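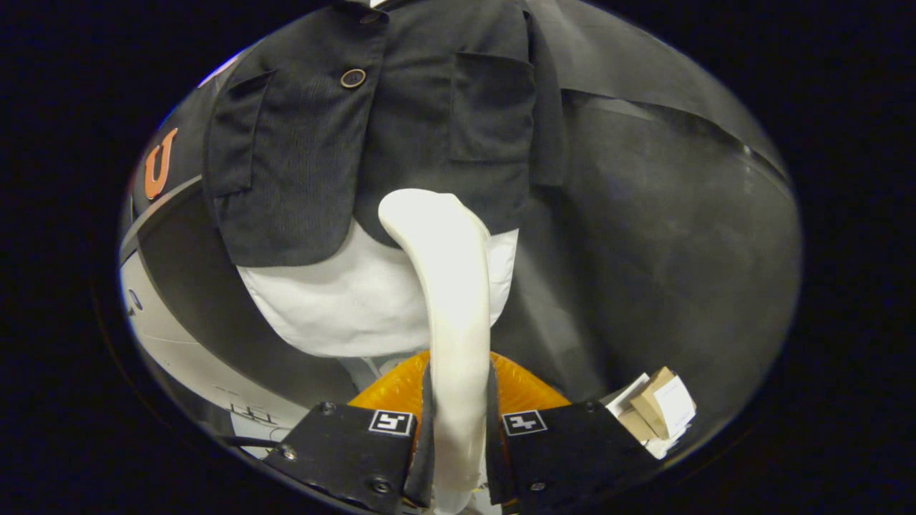
Photo: Ilgın Uçar

Leave the timetable on the pole

By Nusrat Pirzada

In November the bus company in Udberg took the paper timetables out of the stops. In their place there is now a small sticker with a square code, and under the code it says that you should scan it for departures. The sticker is the size of a playing card. At my stop somebody has already put a different sticker over one corner of it, so it does not scan.

I have lived in Udberg for nine years and I learned the town from those timetables. When I came here my English was good enough for reading and very poor for speaking. I could not ask a driver which bus goes to the hospital, or I could ask, but I could not understand the answer when the engine was running. The paper on the pole waited for me. I could stand in front of it for as long as I liked, put my finger on the line and follow it. I learned the word "except" from it, because of "except holidays", and I think many newcomers have learned some of their first useful words in the same way.

So I am not a neutral person in this question, and I want to say that at the beginning.

The company explained its decision in a short letter to riders. Paper gets old quickly, the letter says, and the times in the phone are always correct. There are 600 stops in the whole network, and each time the schedule changes a worker must drive to every one of them with a roll of posters and a key. I understand that this costs money. I also use the phone, every morning, and it is true that it tells me when the bus is late, and no poster can do this.

But the phone answers only the question that I ask it. I say where I am and where I want to go, and it gives me three buses. The poster showed me everything at once. I could see that the 18 goes past the lake in the evening, even if I had never thought about the lake. I could see that after nine o'clock there is only one bus in an hour, and plan my evening from that. A whole day of the town was on one sheet, and you could carry the shape of it in your head. I still know the old times of the 18 by heart. I do not know one single time of the new schedule, although I look at it more often.

My neighbour Eustaquio Olvera is past eighty and he has a phone with buttons. He likes this phone. His daughter offered him a better one and he said no, thank you. Before, he looked at the pole, looked at his watch and decided if he would wait or go back for his scarf. Now he goes to the stop and stands there. Last week I met him there and the next bus was in twenty-five minutes, which I could tell him and the pole could not. He was polite about it. He said that he had the whole morning anyway. I did not like to hear that, because I think a man's morning should belong to him also when he is retired.

When I talk about this, people tell me that such persons are few and that every year there are fewer. Rigoberto Villalobos, who sits on our town council and who was kind enough to answer my long email, wrote that the change "affects a small and shrinking group." I believe his numbers. But I think we are counting the wrong thing. The group is also the girl whose battery is dead after school. It is the visitor who has no data in this country, the woman with a child on one arm and shopping on the other, and me in January, when I must take off my glove and the screen does not feel my finger. We all go in and out of this group, some of us every week.

There is one more thing, and it is harder for me to explain in English. A timetable on a pole is a kind of promise. It says in public, to anybody who walks past, that a bus will come here at 7:42. If the bus does not come, you and a stranger can both look at the paper and both be angry. In the phone the time simply changes, quietly, and in the end it looks as if the bus was always going to come at 7:51. I don't say that somebody does this to cheat us. I only notice that I complain less than I did before, and the buses are the same buses.

In the town where Sixten Söderlund, my colleague, grew up, they kept paper at the larger stops and at every stop near a clinic, a school or a home for older people. He says the sheets are simple, black on white, in large letters, and changed twice in a year. I would be satisfied with this. I would even be satisfied with a sheet that gives only the first bus, the last bus, and how often they come between.

The metal cases are still on the poles, by the way. They took the paper out and locked the cases again. Each one has its glass and its little roof against the rain, and at my stop the key would still fit.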